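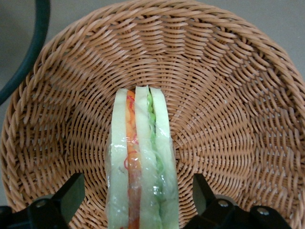

One long sandwich, wrapped and in the basket.

Packing Lunch the Night Before

By Iqra Rajput, November

Last updated: November

I have been packing lunches in this house for so long that I sometimes wake up already thinking about mustard. There was my own lunch to begin with, then my husband's, then the children's, and for one very long winter my father-in-law's too, when he was staying with us in Sallent and didn't care for anything the clinic cafeteria had to offer. Somewhere in all those years I gave up making lunch in the morning. I do it after supper now, while the kitchen is already a mess and the cutting board is already out, and I can't tell you how much nicer breakfast has been ever since.

So many of you wrote in after the soup page asking how I keep a sandwich decent overnight that I thought I'd better put it all down in one place. Get yourself a cup of tea, it's a long one!

Start with the bread

A soft sliced loaf will do for a sandwich eaten within the hour, but for one that has to sit overnight you want something with a crust and some chew. I like a long roll or a piece of a baguette that's a day old. Fresh bread is lovely with butter at the table, and it drinks up every drop of moisture in the refrigerator. I buy my rolls from the Skurna bakery in the late afternoon, when they've had the whole day to settle, and slice them when I get home.

If the roll is very thick, pull out a little of the soft middle before you fill it. Put the crumbs in a bag in the freezer. Mine get used for meatballs, for the top of a baked macaroni, and for thickening a soup when I've been careless with the water.

Toasting helps too. I only toast the cut sides, in a dry skillet, until they're just turning gold, and then I let them cool all the way down on a rack. Please do let them cool. A warm roll wrapped up tight makes its own steam and you'll have a damp sandwich by midnight.

Butter, mayonnaise, and other raincoats

My mother buttered every sandwich she ever made, right out to the edges, even the ones with mayonnaise, and I used to think it was extravagant of her. She was right. Butter keeps the wet things away from the bread, and a thin layer is plenty so long as there aren't any bald patches. Leave it out of the refrigerator while you eat supper and it'll spread without tearing anything.

If you don't use butter, soft cheese does the same work, and so does a good thick hummus. Mustard doesn't – it's too thin and goes straight in. I put mustard between the meat and the cheese, where it can't get at the bread at all. Pickle relish I drain in a little sieve first, pressing it with the back of a spoon.

What goes in at night and what waits

Sliced meats, hard cheese, roast vegetables, cold omelet, egg salad if it's on the stiff side: all of those can go in at night. I'm very fond of cold omelet. Make it thin and flat in a wide pan, cool it, fold it to fit the roll, and put a few slices of roasted pepper on top (patted dry, please!).

Tomatoes wait until morning, or travel by themselves in a small tub with a pinch of salt. Cucumbers the same. Lettuce can go in at night if it's bone dry and you tuck it in the very middle, between two slices of cheese, but I've mostly switched to cabbage, sliced as fine as I can manage. Cabbage doesn't wilt and it doesn't sulk, and half a small one lasts us most of the week.

Avocado I've given up on altogether. I've tried lemon juice, I've tried leaving the pit in, I've tried pressing the wrap right down onto it, and it still looks sad by noon. Send half an avocado and a spoon if somebody really must have it.

Tuna and egg salads are a whole subject by themselves. The mistake I made for years was mixing them loose and creamy, the way you'd want them on toast. For an overnight sandwich, drain the tuna until you think you've overdone it, use half the mayonnaise you'd like to, and add something crisp and dry, such as chopped celery that's been rolled in a towel.

Wrapping

I've gone back and forth on wrapping more than on anything else in this kitchen. Plain parchment is what I come back to. Lay the sandwich near the bottom of the sheet, bring the long edges together over the top, and fold them down over and over until the fold sits snug against the bread. Then flatten the ends, turn the corners in to make a point, and tuck the points underneath. It takes a few tries to get the hang of it. My daughter can do it while looking at her phone.

Snug is the thing to aim for. A roll that's wrapped snugly holds its shape, and the filling stays put when you cut it in half. If I'm cutting it, I wrap first and cut straight through paper and all, with a bread knife, and each person peels theirs back as they go.

Beeswax cloth is nice for cheese and for half an onion. I don't use it for meat sandwiches because it can't be washed in really hot water. Foil is handy when you want to warm the sandwich up at the other end, but keep it away from anything with tomato or vinegar.

Write on the paper before you wrap, not after. A pencil works better than a pen, which skips on the greasy bits. I put initials and whether there's mustard.

Cold, and keeping it cold

My refrigerator is set at 39 and I keep a cheap thermometer on the middle shelf to make sure it's telling the truth. Sandwiches go on that shelf, toward the back, and never in the door, where it gets warm every time one of the boys stands there thinking. If the filling was cooked that evening, I spread it out on a plate and cool it in the refrigerator for 45 minutes before I build anything with it.

In the morning everything goes straight from the shelf into the lunch bag with a frozen pack against it. A small frozen bottle of water does nicely in place of the pack and gives you something cold to drink later. Anything with meat, egg, fish, or mayonnaise needs that cold pack, whatever the weather. If a bag has come home with a warm sandwich still in it, throw the sandwich out and don't sniff at it and wonder.

For soup or leftover curry, I have a Jistora flask that I fill with boiling water and leave standing while I heat the food. Then out goes the water and in goes the soup, piping hot, lid on right away. Filling a cold flask is a good way to have lukewarm soup.

The little extras

A lunch with only a sandwich in it feels a bit bare to me, so there's always something alongside. Carrots cut into sticks keep for days in a jar of cold water, changed when it gets cloudy. Apples I slice and put back together with a rubber band around the middle, so the cut faces hold tight and don't brown so quickly. Grapes should be washed, dried very well, and left on small stems.

Nuts and dried fruit I mix in a big jar on the weekend. Mrs. Sandhu next door adds toasted coconut to hers and a little salt, and I've been copying her shamelessly ever since she handed me a bowlful over the fence.

For crackers and anything crisp, keep them in their own container, away from the fruit. Even a dry-looking apple slice will soften a cracker before noon.

Lunch for a crowd

When we have people helping at the house, or the cousins come to rake leaves, I make one very long sandwich on a whole loaf and cut it at the table. It's far less work than making them one by one. Build it at night, wrap it, lay a cutting board over it in the refrigerator with a can of beans on top, and it will press itself while you sleep. An olive and roasted vegetable one is best for this, with plenty of cheese to hold it together.

Put out a damp cloth under the board so it doesn't slide, and a separate knife for anyone who doesn't eat meat. I like to serve everything else in bowls people can pass: cabbage salad, pickles, boiled eggs, potato chips. If you're carrying it all outdoors, leave the food in the cooler until folks are truly sitting down, and set out a little at a time.

Washing up

Lunch bags get forgotten. Ours are cloth with a wipeable lining, and I turn them inside out over the faucet every evening to air. If one has picked up a smell, make a paste of baking soda and a little water, rub it into the seams, leave it while you do the dishes, and wipe it clean. Rinse well or you'll find white powder on everything.

Rubber seals on lids need to come out now and then. Use the handle of a teaspoon to lift them, never a knife, wash them in hot soapy water, and dry them standing on edge before you press them back in. Stained tubs can sit in a sunny window for an afternoon. Tomato stains fade beautifully that way, turmeric a bit more slowly – our yellow one has been on the windowsill since breakfast, and it's still fairly yellow.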